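Wument Opens Packing Cells in Ustine, With Packers Doing the Teaching

June | By the Wument press office

Filed under: Company News / Warehouse & Packing

Search news and stories Go

USTINE – Wument, which packs mixed snack boxes for offices, schools and small shops, has started up three robotic packing cells at its Ustine site. The cells take over the most repetitive part of the box line, the steady reach and place that packers do all shift long. All 94 people who work at the site are keeping their jobs, and a good number of them are moving into work that didn't exist in the building a year ago.

We're excited about this one! The machines are good to watch, and people do stop to watch them on their way to lunch, but the part we most want to talk about is how they learned the job. Every grip the cells use started with a person picking up a packet.

Mixed boxes are hard to automate. A line that handles a single product can be set up once and left alone for months. Our boxes hold nearly 110 different items over the course of a season, and most of them come in soft packets that slide, crinkle, bulge at one end or fold over when you pick them up by the wrong corner. A bag of round candies sags. A flat wafer packet wants to be held by its edges. A big chip bag will burst if you treat it like a chocolate bar. Experienced packers handle all of this without thinking, and until last fall we had no good way to pass that knowledge on to a machine.

Jarnell, the automation firm that built the cells, suggested that we start with the packers and leave the arms for later. Its partner Ionescu supplied hand-held grippers, two-fingered tools that a person carries and works by hand. A packer picks up a packet with the gripper, moves it to where it belongs and lets go, and the movement is recorded as it happens. The cells then learn from a large pile of those recordings.

A group of 24 packers signed up for the recording work. They were paid their usual rate for the hours, and the work was scheduled inside their normal shifts, with a slower pace on the line to make up for it. The first sessions were held in the training room next to the loading dock. That went fine, but Jarnell told us early on that a machine that has only ever seen one tidy bench gets confused by anything else. So the recording moved around. Sessions took place in break rooms, in homes, in back rooms and on all kinds of tables, with whatever furniture and belongings happened to be there left where they were.

The basic task stayed the same wherever it was done. Packets go out on the table in no special order, an open carton stands within reach, and the packets are moved one at a time. Patterned tablecloths, shiny surfaces and see-through wrappers are all welcome, as they are the sort of thing that trips up a camera. 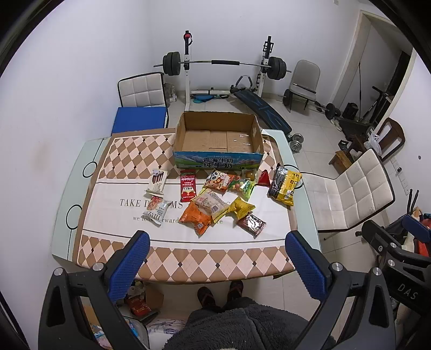

Will the packing cells replace the people on the box line?

The cells replace one station out of the several that make up the line, and Wument has committed to keeping every current position at Ustine. Packers who used to work that station full time have been offered places in cell tending, final checks, box design or recording, with training paid for by the company.

The change people notice most is in their shoulders and wrists. Filling boxes by hand means the same reach over and over, and our own staff survey has put sore shoulders at the top of the complaints list for as long as we have run one. Packers on the new cells now spend most of their time walking between them, bringing up fresh trays, clearing the odd jam and looking over finished boxes before they're closed. It's still a job done on your feet, and the busy weeks before school starts will still be busy. But the reaching has dropped a lot, and several people who had asked for lighter duties have been able to come back to the line.

"I used to go home and not want to lift a kettle," said a packer with many years on the early shift. "Now I'm tired in the legs, and I can live with that. I like knowing what the machine is going to do. I taught it half of that stuff, so I ought to."

The recording group has turned into something we didn't plan for. What began as a short project is now a permanent part of the site, with its own corner of the training room and its own shelf of awkward products. When a new item is added to the boxes, it goes to the recording group first. They try it, argue over the best way to hold it (there is a lot of arguing, most of it cheerful) and record it in different positions – flat, tilted, half under another packet. Only after that does it go to the cells. In the past, a new item simply turned up on the line and everyone coped.

That order of doing things has also changed who gets listened to when products are chosen. A packet that slips out of every grip is going to give trouble to a machine, and in most cases it was already giving trouble to a person. Packers had been saying so for years about certain very glossy bags. With recordings to look at, our buyers have started asking suppliers for different wrappers, and two of our regular snack lines have already switched to a less slippery finish.

There have been rough spots, and we'd like to be open about them. The first cell was too slow for the morning rush when it came in, and for several weeks the packers beside it were doing their own work and much of its work too. Clear packets were a headache. So were overlapping ones, where the cell would reach for the top packet and come away with both. Jarnell's engineers spent long days on site, and the fix in both cases came down to more recordings of exactly those situations, made by the people who had been cleaning up after the mistakes. The second and third cells started out in much better shape.

Noise was another concern. The line is a sociable place, and people were worried that they wouldn't be able to hear each other over the arms. The cells were moved farther apart than the first floor plan called for, and the compressor now sits behind a wall. You can hold a conversation at the checking table again. The radio is back too, along with the old disagreements about what it should be playing.

Some tasks are staying with people. Gift boxes are still packed entirely by hand, and so are orders with a handwritten card or anything that has to be arranged to look nice when the lid comes off. Final checks are done by people as well. A packer at the end of each cell looks into every box before it's closed and can stop the cell with a button at waist height, with no need to ask a supervisor first. The button gets used, and we want it to be used.

Pay was settled before the first cell was switched on. Tending a cell is graded above standard packing, and recording work is graded the same as tending. People who would rather stay on the hand-packing side can do so at their present grade. Training is open to all shifts, including part-time staff, and a session has been added at 3:00 in the afternoon for those who can't come in early. The recordings themselves are used for the packing cells and for no other purpose. They aren't used to time people or rate how they work, and that is written into the agreement between Wument, Jarnell and Ionescu.

Next up is the return of the variety box, the one with the most soft packets and the one that everybody on the line has an opinion about. It was left off the cells at the start on purpose. The recording group has been working toward it since spring, and early runs on the second cell have been good enough that we expect to move part of the order over by the end of the summer. The hand-packing benches will stay set up next to it for as long as they're needed.

Customers won't have to change anything. Box sizes, order deadlines and delivery days remain as they are, and mixed orders can still be adjusted up to the evening before packing.

Wument will hold an open afternoon at the Ustine site for families of staff, neighbors and anyone nearby who is curious. Visitors can see the cells running, talk with the packers who look after them and have a go with one of the hand-held grippers. Picking up a bag of candies with two fingers that aren't yours takes a few tries, and the recording group is looking forward to watching people find that out. Children are welcome with an adult. Please wear closed shoes.

About Wument
Wument packs mixed snack boxes at its site in Ustine and delivers them to workplaces, schools and independent shops. The packing cells were built by Jarnell, using hand-held recording tools from Ionescu. Press questions and requests to visit the line can be sent to the Wument press office, which answers on working days.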